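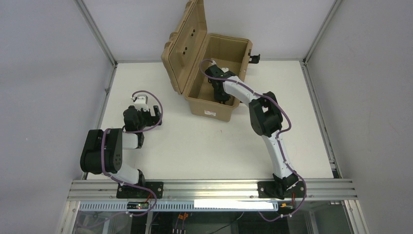
So, the Clullach bench kit. I've had it set up for 3 weeks now and people keep emailing me to ask if it's worth the money, and I keep writing the same long reply, so you're all getting the long reply at once.

Quick recap if you missed the last post: Clullach is the two-arm workcell that Grestent sells to small shops and people like me who should probably have bought a new roof. You get both arms, the aluminum frame, the side and back panels, the cables and a tabletop. Mine came to $3834 with shipping, and that was the "returned, opened box" price. Full price made me close the laptop and go for a walk.

Let's do the good stuff first. I love the frame. It went together in 2 evenings and everything lined up, even the corner posts, which I was dreading. The arms bolt to plates on the wide front rail, one at each end, and the profile is grooved so there's some room to fuss with where they sit. I fussed a lot. The white tabletop is great too (crumbs, screws, mystery specks, you see them all, and so does the software).

The arms are better than I hoped. Reaching down into something deep is where my old setup always embarrassed me, and a hard case is a mean little test because there's a wall on every side and a lid sticking up waiting to be clobbered. The right arm can get its gripper down into the tan case with the left one tucked away on its own side of the table. I set the case down crooked on purpose, by the way. Anybody can do it square!

Now the grumbles. The purple cables. I like the color, I really do, but they're long and they loop all over the place, around the gripper, off past the elbow, down below the table. Grestent sent me 8 little clips and I've used every one and moved half of them twice. If you buy this, get more clips the same day.

The manual is also rough. The chapter on homing the arms reads like it was translated twice, and the wiring page shows a different duct from the one I got. I wrote to support and got a very patient answer from Pentti Laaksonen, who sent me a corrected page and told me which step to skip. Great service, but I'd have liked that page in the box.

I did look at the Remness kit before I bought. It's cheaper and the software is prettier, but you only get one arm and no panels, and I wanted the panels for the lighting. If one arm is all you need, go look at it.

Would I buy the Clullach again? Yep, at the opened-box price. At full price I'd wait and see if they fix the manual. I'm trying the Partanen soft fingers on it in May, so if there's something squishy you want me to pick up, leave it in the comments.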